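Subject: Re: [suture-learn] handoff state labels and the grasp loss numbers
From: Gerd Albers
To: suture-learn list

On the question of whether the handoff model was trained on the same labels as the throw model: no. I should have put that in the first message. My earlier text is quoted here because part of it went out with the line breaks missing.

> We split the running stitch into four phases (approach, drive, handoff, pull-through)
> and trained one policy for all of them, with a phase token as an extra input. The
> token comes from a small classifier that looks at the last 2 seconds of endoscope
> video and joint positions. On the bench set the single policy with the token does
> as well as four separate policies, and it is a lot less trouble to keep running.
>
> The set is 874 demonstrations, all recorded at Bernport on the same console.
> We held out 70 of them for testing and never used those for tuning.
>
> Where it still fails is handoff. The policy closes the receiving jaws too early
> when the needle is turned partly away from the camera.

To add to that. Most of the failures are in the depth direction. The policy gets the left-right and up-down placement of the receiving jaws close enough to grasp, then stops short of the needle or goes past it. If it stops short, it closes on nothing and the classifier still moves on to pull-through, so the next motion is wrong too. We now block the phase change until the jaw angle says there is something between the jaws. A fine needle changes the closing angle very little, so the threshold had to be set separately for each instrument.

The other thing I left out is thread. We don't track it. The policy sees it in the video like anything else, and it has no separate input for where the thread is or how much slack there is. In the pull-through phase that is mostly fine. In approach it matters more, as a long loop can run right over the working instrument and the policy has no idea that it should stay out from under it.
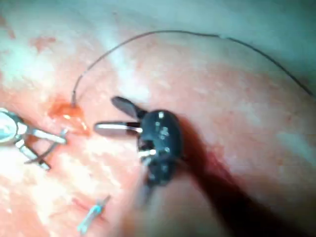 Bienvenido Maglaya wrote:

> I would not leave the thread out. We tried the same thing in Medina last year with
> a policy that had only video and kinematics, and it learned to avoid the thread
> in the cases it had seen and nowhere else. If the loop came over from the other
> side it drove straight through it. What helped was a cheap thread mask, drawn by
> hand on 50 clips and then spread to the others with a tracker. It doesn't have
> to be good. It only has to tell the policy roughly which side the loop is on.
>
> Also, did you check whether the early closing goes away with both endoscope
> channels? Your message says "endoscope video" and I could not tell if that is
> one eye or two.

One eye. The Cerketti recorder we had at the start only saved the left channel, and by the time it was replaced most of the demonstrations were done. So the depth errors are no surprise, and I agree that stereo is the first thing to try. We have a smaller stereo set from August, too small to train on alone. The plan is to train on the mono set and fine-tune on the stereo one, with the second channel dropped at random so that the network doesn't ignore the older data.

On the thread mask, I'll try it. My worry was that the masks would be bad exactly where we need them, with dark thread crossing a dark shaft. If you only need the side then that may not matter. Could you send the tracker settings? The default ones in Gerkitico lose the thread whenever it leaves the view and comes back.

One more point on labels, as two people wrote to me off the list. We mark the start of handoff at the first frame in which the receiving jaws are within reach of the needle and open. We mark the end at the first frame in which the giving jaws have let go. The stretch in between, with both instruments on the needle, is kept as part of handoff. An earlier version of our label sheet made it a phase of its own. The annotators could not agree on where it began, even when they had the joint data next to the video, and the classifier did worse with it than without.

The hard frames for the annotators are the ones with the needle between the two sets of jaws and the wrist metal throwing glare. For those they step forward until something moves and then go back. It is slow, but the labels from two annotators match much better that way.

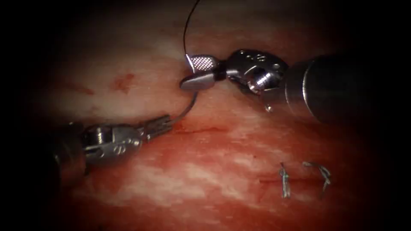
Robot Learning Group, Surgical Automation Section, Bernport

Last, about the scoring. We count a handoff as done if the needle is held by the receiving instrument alone and is still held when pull-through starts. We don't score the angle of the needle in the jaws. That is a weakness, because a needle that is held at a bad angle passes our test and then makes the next drive harder. I'd like to add an angle term, but I don't want to do it from the mono video, so it will wait for the stereo set.

The label sheet with the changed handoff rules is in the shared folder under the old file name. If you downloaded it before this message, please get it again. The phase numbers are the same, only the text for phase three is different.

Bienvenido, if the Medina clips can be shared I'd run our classifier on them as it is, with no retraining, and post what comes out.

Gerd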